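Notes for the Madmont talk, 8 January 2018
Speaker: Josiane Renaud
Slot is 30 min incl. questions. Don't run over like last time.

Opening

Thank the hosts. Skip the bio, they have it in the program.

Start with the problem. We want an arm that can do bench work – pick up a plate, set it down in the right place, go get the next one. Training it on the real bench is slow and people need the bench. So we train in simulation and move the policy over. Everybody in the room knows this part, one minute max.

What they may not know: for us the thing that broke the transfer was the view from the wrist. Arm control was fine. Say this early, it's the whole talk.

What we did

Policy sees the wrist view and joint angles. Nothing else. No overhead camera, no markers on the plates.

The old sim had a clean gray table and flat light. Policy learned that anything dark was either the gripper or something to grab. On the real bench the arm throws a shadow and the policy chased the shadow. Tell the Gallton story here if the room is awake (arm went after its own elbow shadow for a whole afternoon, visitors watching).

So Charpentier, the second version of the sim. Three changes:
– shadows from the arm, rendered, moving with it
– speckle on the table mat, new random speckle every episode
– clutter and labels that mean nothing to the task, shuffled around

Then same training as before. Same network, same reward, same number of steps. Stress that, somebody always asks.

Next slide is one view from Charpentier. Leave it up a while, let them look before talking.

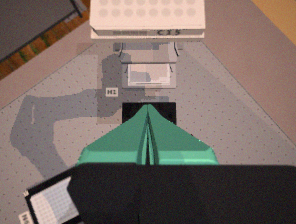 Joltside Lab Automation Group – Talks and Slides

Point at the shadow first. Big soft gray one, bends across the table on the left. The H1 label is sitting right inside it. Old policy would of been lost here, low contrast and a big dark shape next to the fingers.

Then the black patch at the fingertips. Dark, hard edges, flat on the table. That's the trap – black gripper body at the bottom, black patch in the middle, and the policy has to know which one belongs to it. Green fingers help a lot. We tried black fingers in the first version, bad idea, own up to it.

White plate at the top, C15 on it. Only part of it is in view. Say why this matters: in the old sim the plate was always fully visible at the start. Here it often isn't, so the policy learns to move the wrist and look before it commits. We didn't reward that. It came out of the training by itself, best result we have imo.

Don't get into the device. If asked, it's on the equipment list in the handout.

Results

50 trials per condition on the real bench. Same plates, same start poses, lights moved between blocks.

Old sim: 9 successes.
Charpentier: 30.

Success means plate picked up and set down in the target spot, no human hand involved. No partial credit.

Pause here. Then be straight about it – 30 is a lot better but you can't leave it alone on a bench with that. 3 of the failures were the arm stopping on a safety limit, nothing to do with vision, we still count them as failures.

Where the rest went wrong: mostly the final approach. Policy gets to the plate and then closes a little off center. Shadow chasing is pretty much gone, looked through all the logs and didn't find a clear case.

Ablation slide, go fast. Take out shadows, most of the gain goes. Take out the speckle, small drop. Take out the clutter, hard to tell, might be noise. Do NOT oversell the clutter.

Things to say if there's time

Rendering cost. Shadows make each training run slower, we think worth it. Cheaper trick: a fake shadow, just a dark blob pasted in. Tried it, didn't work nearly as well. Our guess is the shadow has to move with the arm to be of any use, but we havent tested that properly.

One bench, one gripper, one kind of plate. Say it before they do.

Likely questions

Why not just add real data? We will. Plan for February is a small set from the real bench on top of Charpentier, see what happens to the off-center grasps.

Does it read the labels? No. Labels are clutter as far as the policy is concerned. Text is kept readable for us, when we go through logs.

Depth sensor? Clear plastic gives us garbage depth. Have the backup slide ready.

Will you release the sim? Yes, once the asset licenses are sorted. No date, don't promise one.

Close

Thank the group, put the ablation slide back up for the discussion. Bring the adapter!! Their projector is HDMI only.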